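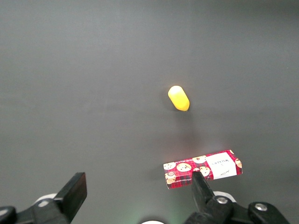

View from the wrist camera, Delex open day. Walkers cookies and a little yellow capsule.

So I spent a whole afternoon in May at the Delex open day, and I have been talking about it at home ever since, so now it's your turn (sorry, this will be a few posts).

Jingyi Zhong was running the table I liked best. She let us watch the screen over her shoulder, so you get the arm's own view of things, two black fingers poking in at the bottom and the table spread out in front. I could have stood there until closing time!

The cookie box is the one everybody asked about. Red plaid, chocolate chip cookies drawn all over it -- and from where the gripper sits, the Walkers name is upside down. Jingyi said the arm doesn't mind that one bit. I did, I kept tilting my head.

My own favorite was the yellow thing. So small next to that box, and rounded at both ends, and I kept wondering how you would even get hold of it without it rolling off somewhere. I asked, and got a very patient answer about finger pressure that I followed maybe half of.

They had 107 visitors signed in by 2 in the afternoon, and Emília Bednárik at the front desk still found time to chat with me about parking. Lovely woman.

Next up I'll post about the Mivis room -- need to find my notes first.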